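Loose Screws and Other Things I Have Opinions About

I look after one hand-held gripper. I have a day job and it isn't this, but for a good part of my week I'm the person who checks it, tightens it, re-pads it and hands it back. 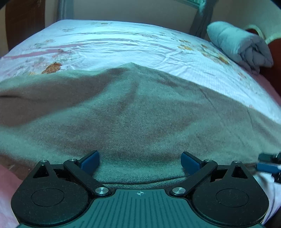
My argument is that a small tool like this deserves a real maintenance routine, written down, with somebody's name on it, the same way the big robot cell at Plalico gets one. People hear "hand-held" and think of a stapler. You use a stapler until it jams, you bang it on the desk, you carry on. But look at what a gripper like ours has in it. There are six silver pivot screws on the two linkage arms alone, two down near the body, two at the tops of the black housings, two at the upper joints, and every one of them is a place where a little slop can creep in. Then you've got the blue rubber pads on the fingertips, which are the only bits that are supposed to touch anything. Open it wide over a fleece blanket on somebody's bed and it looks ready for anything. Whether it's really ready is something you find out on the bench beforehand, or you find out the hard way.

I learned the hard way, of course. I inherited the thing in June from Titilayo Ojo, who'd moved over to the Urkano project, and she gave me a nice clear handover that I half listened to (sorry, Titilayo). She told me to check the pivots before every session. I checked them when I remembered. For a while it made no difference whatsoever, and I got smug. Then one of the upper joints started to work loose. It didn't fall apart, I'd have noticed that! It just got a bit lazy, so the two fingertips stopped meeting square. One pad arrived a hair early and pushed the other one sideways. On a block of wood you'd never care. On cloth it was hopeless, the fold kept rolling out of the grip, and I spent most of an afternoon blaming the cloth.

I'd like to say I worked it out by careful reasoning. I worked it out by picking the gripper up and hearing it rattle.

So now I have a routine, and I'm going to be a bore about it. Before anything else I close the fingers slowly and look at them edge on against the window. Pads should meet flat, top and bottom together. Then I hold one arm still and wiggle the other, gently, joint by joint, starting at the body and working up. You feel play before you see it. If a screw needs a nip I give it a nip, and then I open and close the fingers a few times, because a pivot that's too tight is every bit as bad as a loose one and a lot more tempting. I've watched perfectly sensible people lean on a screwdriver as if they were closing a bank vault. The arm has to swing! If it drags, back off a touch and try again.

Pads next. I wipe them with a barely damp cloth and let them dry. Fleece is the worst offender for fuzz, and fuzz on rubber makes it slippery in a way that comes on so gradually you adjust your grip without knowing it. I used to leave pads on until they looked bad. Now I change them when they feel shiny under my thumb, which I grant you is not much of a specification. Titilayo Usman, who runs the cell at Plalico and is far more organized than I am, thinks I should change them by the log. Her own log is up to entry 311 and it's a thing of beauty. Mine has 40 entries and a coffee ring.

We've argued about this more than once. Her view is that feel doesn't transfer. If I'm out sick, the next person's thumb isn't my thumb, and they'll either change pads too soon or far too late. I can't really fault that. My view is that a number on a sheet makes people stop touching the machine, and touching the machine is how you catch the stuff that isn't on the sheet. I once saw a checklist at Vilora with every box ticked and a bracket hanging by a single thread of its bolt. There was no box for the bracket. So we've settled on both: a sheet with a fixed limit on it, and permission to swap early if something feels off. The limit is 158 sessions for a pair of pads and I've yet to get anywhere near it.

Cables I'm strict about. Whatever's plugged in and whatever's lying nearby, I want to know where every lead is before anybody starts moving the gripper around. A connector that gets tugged day after day will go intermittent, and an intermittent connector will eat your week. I would take a clean break over that any time.

The last thing is where the work gets done. Bassey, down the hall, likes to do repairs on the spot, wherever the fault shows up, and I understand the appeal, you're right there and the fault's right there. But have you ever dropped a pivot screw on a bedspread? I have. I found it the next morning with my foot. Take it to a bench, put a tray under it with a lip, and use a light you can move.

None of this takes long. My full check is 2 minutes when everything's fine, maybe a cup of tea when it isn't. I still get asked why I bother for something that fits in a tote bag, usually by someone who has come to borrow it. I hand it over with the sheet clipped on, and I ask for the sheet back too. I'm still waiting on one from last week.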